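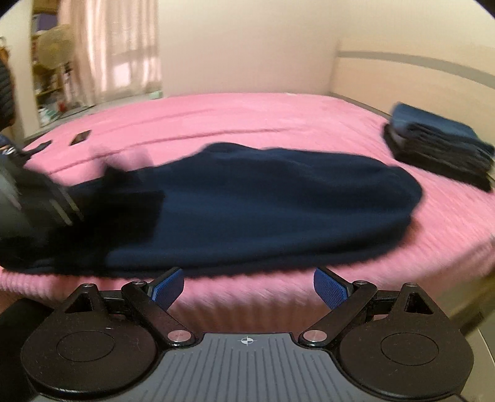
Navy top across the pink blanket, folded pile over on the right.

October, after lunch

Dark clothes today. Konrad wanted to start with the T-shirts again but I've had enough of T-shirts, they fold themselves at this point and they tell us very little about the drawer. So it's the navy and black stuff, all of it, on the bed, and then into the Kubiak drawer to see how it sits.

The pink bed is great for this! I complained when Thierry suggested it (I wanted the cutting table), but dark knits on a dark table are hopeless, you lose the sleeve inside the body and end up folding it in by accident. On pink you can find every edge. The give in the mattress is annoying though. Press down on one fold and the one next to it lifts, so the last fold never comes out as crisp as it does on wood. I'm writing that down as a known thing and moving on.

Method, for Lech, who will ask: top flat, face down, smooth from the collar to the hem. One side in to the middle, sleeve straight back down along the fold. Same for the other side. Then hem up in thirds. I tried the Hodura fold too – the one where you tuck the hem into itself – and it's lovely on thin things and a fat sausage on anything thick. Not for sweaters. Maybe for pajamas.

Drawer is 55 cm across on the inside. Three piles side by side go in if I keep the sweaters narrow, and with the wide fold it's two piles and a silly gap that you can only fill with socks. Narrow it is. Kacper thinks people will never fold narrow at home and he's probably right, he folds nothing himself.

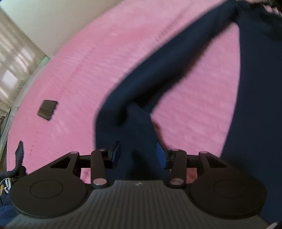
The long sleeves are still what slows me down. They slide off whatever angle you put them at, and when I pick up the body to turn it the sleeve comes along and undoes the side fold. Best fix so far is to do the sleeve last and lay my forearm on it while I bring the hem up. Looks ridiculous, works fine. Bogdan does it with a ruler.

Also I must clear the bed properly before I start. I kept having to move small things out of the way, and every time I moved something I smoothed the same top again.

Stack height is limited to seven of the thick ones before the drawer above starts to rub. I got eight in once by leaning on them and then couldn't get the drawer open, so call it seven. Black on the bottom, navy on top, only so I can tell them apart in the evening light.

To do: same again with the Grukthorpe divider in. Ask Lech if the runner order (1794) went off yet. Find out who took the good lint brush.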